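Sorting the desk drawers, part two

2024-08-01

I got back to the drawers this week. The last time I touched them was in March, when I did the top one and then put everything from the second one into a shoe box and shut the lid. That shoe box has been on the closet floor ever since.

The second drawer is the one with the small stuff. Rubber bands, spare keys, stamps, a tape measure, the cards that come with furniture, and batteries I can't vouch for. I gave myself 60 minutes and a trash bag. It took longer than that, mostly on account of the keys. I kept 5 of them and I only know what three of them open.

What I wanted was to have everything in pouches by the end, so I could lift one out and carry it to wherever I needed it. I ordered a few from Zallis last year and never used them. They're flat enough to stand on edge in a drawer, and if you face the zippers up you can open one without pulling it out.

The mint green pouch, the one at the back left of the table, is squarish with rounded corners and a bit of small print across the front. I like that color for a drawer. It's easy to spot against the dark stuff. 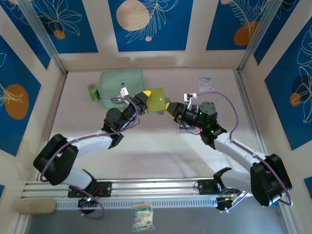

What went where

Stamps, envelopes and the address book are together now. Keys have their own pouch, with a paper tag on each one I could identify. The tape measure went to the kitchen, where I always end up looking for it anyway. I threw out the furniture cards except the one for the Pladau bookcase, which still wobbles.

I also found a Watkins gift card with 16 dollars on it, so that goes in my wallet.

The bottom drawer is cables. I'll do it when it cools off a little.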